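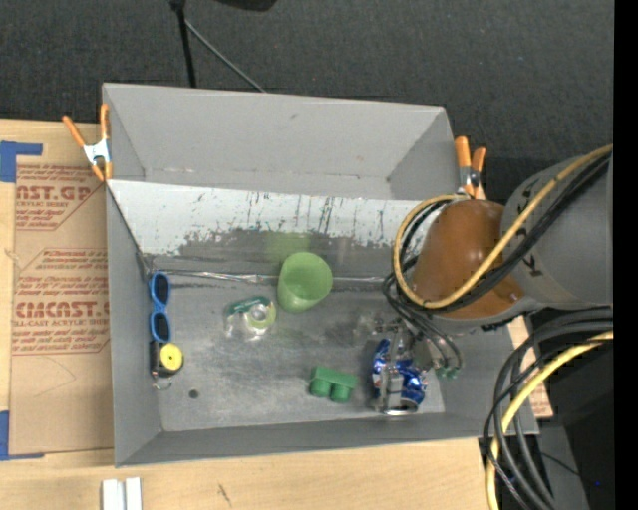
Questions I get asked a lot

What is Numwood, anyway?
It's my little swap-by-post club for board games! You send me one you're tired of, I send you one somebody else was tired of, and off we go. I've been running it from my spare room since November and there are 706 games on the list now (my stairs are suffering).

How many can I swap at once?
Up to 3 per parcel. I did try letting people send more and the post office queue hated me.

What if there's a piece missing?
Tell me which one! A lost pawn is fine, I've a jar of spares. A missing rule book is fine too if it's a common game – Asabe Ezeani very kindly scans them for us. Half a pack of cards gone is a no, sorry.

How long can I keep a game?
For good, it's a swap. If you'd only like a borrow, put "loan" on your form and you get 21 days.

Do you take jigsaws?
Not any more. I counted one once, all the way through, and I'm never doing that again.

Who pays the postage?
You pay to send yours, I pay to send mine.

Can I ask for a certain game?
Yes please! Email me the title and I'll pop you on the waiting list. Cường Kiều has been on it for 2 of the big train games since spring, so do be patient with me.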